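Section 5: Recoating a gloss timber tabletop

I've kept this part separate from the first-coat instructions, as recoating is a much smaller job and you can skip most of the scary bits. If your table came flat-packed from Pinton, check the sticker underneath before you start. The older ones were waxed at the factory and our Collavov gloss won't grip over wax, no matter how nicely you ask it.

What you'll need: a tin of Collavov clear gloss, a decent synthetic brush, 80 grit paper (for bad patches only!), 1000 grit wet-and-dry, a bucket, old cotton T-shirts and a head torch or desk lamp you can lay on its side.

1. Clear the table and wipe it down with warm water and a squirt of dish soap. Rinse, then dry it with a T-shirt.
2. Get the lamp down low at one end and look along the grain. Dull spots and rings show up straight away in the raking light, and you'll miss half of them under a ceiling fitting.
3. If a patch is flaking, take it back with the 80 grit, by hand, with the grain. Leave sound areas alone.
4. Wet the 1000 grit and go lightly over the whole top until the shine is evenly hazy.
5. Wipe off the slurry, let it dry, and wipe again.
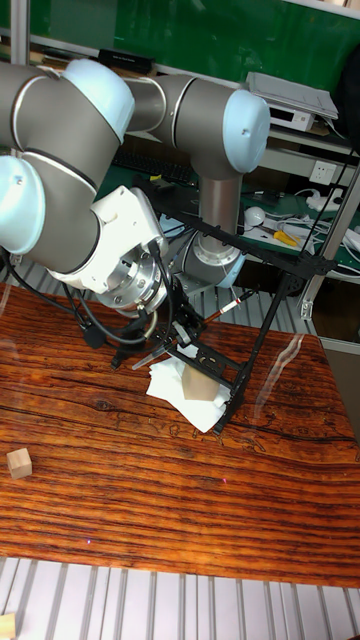
Gloss finish over orange-brown timber, grain running across the table.

6. Stir the tin – don't shake it, you'll be chasing bubbles all arvo – and pour what you need into a clean jar.
7. Brush on a thin coat in long strokes following the grain, and tip off with a nearly dry brush.
8. Walk away. I mean it. I've wrecked more tops by going back for one little dry spot than by anything else.

CAUTION: Oily or solvent-damp rags can catch fire by themselves. Lay them flat outside to dry before they go in the bin.

Note: Don't coat below 13 degrees. The stuff goes on fine, then sulks and stays tacky.
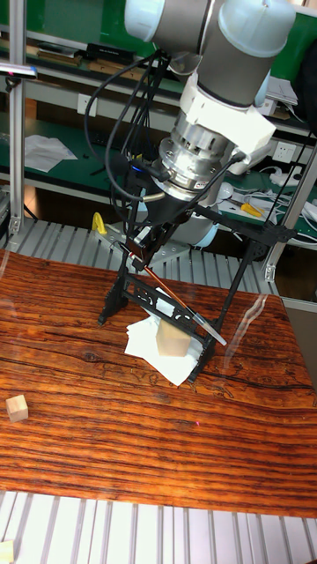 Curing takes longer than drying, and this is where most of the emails come from. The top will feel dry well before it's ready for real use, so eat on your laps for a bit and keep the good vase on the sideboard. When things do go back on, think about where the weight lands. Anything with angled legs, like the black A-shaped stand in the photo, rests on its feet and can press little dents into soft gloss, so stick felt pads under them or slip a placemat in between. Lift things when you shift them, too. Dragging is what leaves those long pale scratches.

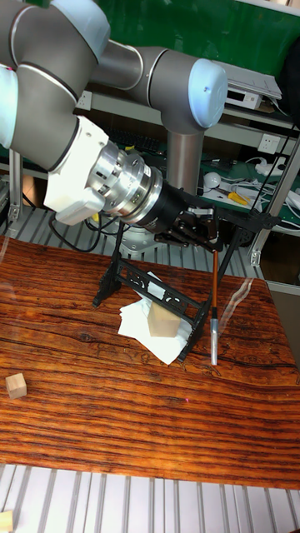
One reader wrote in to ask whether a second coat could go straight over the first without sanding, as the Tetteh instructions allow it. With ours, only if you get to it the same day. Leave it overnight and you'll need another quick pass with the 1000 grit, or the new coat may peel off in sheets (very satisfying, very annoying).

For spills on a fully cured top, blot, wipe with a damp cloth and dry. Skip the spray polishes, as the silicone in them causes fisheyes next time you recoat. Matte and satin finishes are in the next section.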